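July 5, 2026. Poster comps for Sorum, round 8. Studio wants the lead's shirtless still from Javier as key art; the scene was a May reshoot. Contract needs written approval, none on file. Hold.
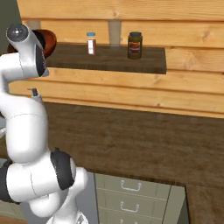
Render: white arm, dark joint ring.

Mustix proofs at 29 by 20 in. came back too red — profile swapped, reprint ordered. Run stays at up to 2,000 sheets.
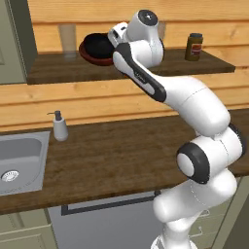
Render: plank wall, shelf with glass and bowl.

Hustent to resend the billing block.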